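Part 2. Setting up the top cover

Okay, the box is open and the foam is in a pile on the floor, so now we get to the fun bit! I wrote this part of the Islow guide after putting covers on and off more times than I'd like to admit (my kitchen table has seen things).

Before you start

1. Put the Islow on a flat table, well back from the edge.
2. Peel the film off both sides of the lid. Check twice, it's very thin.
3. Lay the lid flat next to the white body. Don't stand it on its rim, and keep it off gritty surfaces, as clear plastic scratches if you so much as look at it funny.

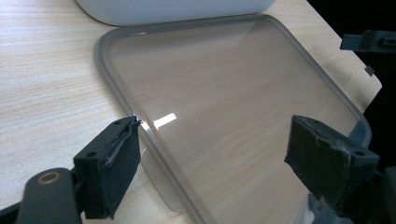
Fitting the cover

4. Wipe the top of the body with a dry cloth.
5. Hold the cover by its two short ends and lower it straight down.
6. Press each corner gently until it sits level all the way around.

CAUTION: Never force a corner. If it won't go down, lift the whole cover off and start again.

7. Plug in the Gasser power cord (400 mm, so have an outlet close by) and wait for the blue light. You'll see it glowing through the smoky panel.
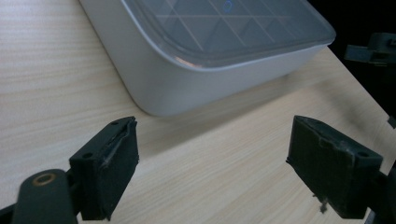
Leave the unit alone for 2 minutes at this point, even if you're itching to press something. I always go make coffee. After that you can move on to Part 3, where we pick a setting.

Note: replacement covers are sold by Candau, and the older Grerudano ones don't fit. I tried!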